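Packing light, sort of

2025-01-19

Quick one tonight, bag is still open on the bed and the bus to Letden goes at some horrible hour. Kettle's on. No proofreading, sorry in advance.

So. Three weeks away, one bag. Birgit bet me I couldn't do it after the October disaster, when I hauled 35 kilos up the hill at Kornotham and cried a bit at the top. Never again. She travels with something the size of a school bag and looks better than me the whole time. Infuriating.

What's going in: two shirts, one jumper, the grey one with the elbow. Socks, too many. Raincoat because Wumholm in January, enough said. Notebook. The good pen. A paperback I've already started twice and will not finish this time either.

What's out: hair dryer, second pair of boots, the travel pillow. Never once slept on that pillow. It just hangs off the bag and collects biscuit crumbs.

One pair of jeans. One! I went back and forth on this for days. Moataz reckons you want a spare in case of mud, but Moataz also packs a full size towel so I'm not taking advice there.

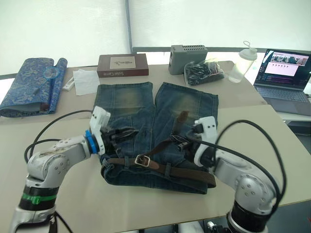
Old faithfuls, belt still in the loops.

Belt stays on the jeans, by the way. Learned that one at Barbier, where I left a perfectly good belt on a hook behind the bathroom door and spent the rest of the trip holding my trousers up with one hand. Rang the guesthouse twice. Lovely people, no belt.

Money stuff, for those who asked last time. I've put aside 200 for food and silly things. Room is paid. Bus is paid. There's a bakery near the station in Letden that does a plum thing with a burnt sugar top and I fully expect a quater of the budget to go there. Birgit says go early, they sell out. I'll go early AND late.

Still haven't sorted: someone to water the lemon tree, the phone charger that only works at an angle, whether I cancelled the veg box. Pretty sure I cancelled the veg box. If you live on my street and there's a crate of turnips going soft on the step next week, please just take them.

Also the church at Wumholm has a door with 1517 carved over it and my aunt wants a photo of it in decent light, so that's a job. Will post it if it's definately not blurry.

Right. Toothbrush. Passport. Bed. More from the other end if the wifi's any good.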